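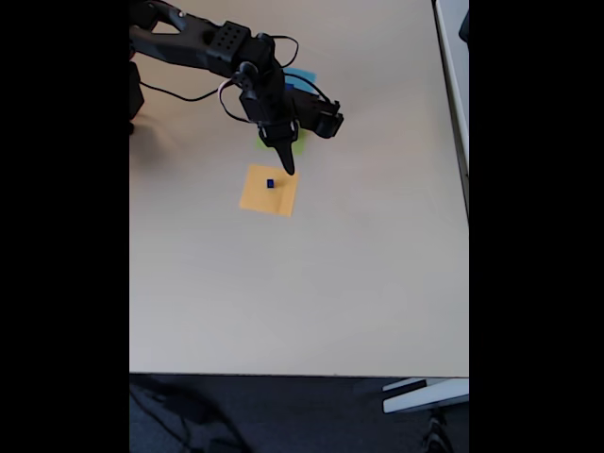
Apinya Sriwong asked in January whether the two Warcombe cottages would be ready to let before the spring bookings came in. One is. Trelham went back on the booking page in the first week of March, and the other, Forero, is still waiting for its boiler.

Report on the holiday lets, period ending Mar 31, 2024

Bookings
We took 167 nights across the site, nearly all of them families staying a week. Three stays at Forero were moved to Trelham and one was refunded in full, at £713. The guests have been offered the same week next year at the old price.

Works
Trelham has a new shower, new carpet on the stairs and a second-hand dresser in the back bedroom. The damp by the kitchen door has been treated and the wall repainted. At Forero the floors are finished. Kahraman have given us a fitting date for the boiler but not yet in writing, and Olga Sampaio is chasing them.

Money
Spending on Trelham came in £1,564 over the grant. Most of the overrun was drainage. We propose to cover it from summer lettings and are not asking for more.

Still to do
Fire door at Forero, handrail on the garden steps, new photographs of both cottages for the website. Salvador Antunes will send the receipts separately.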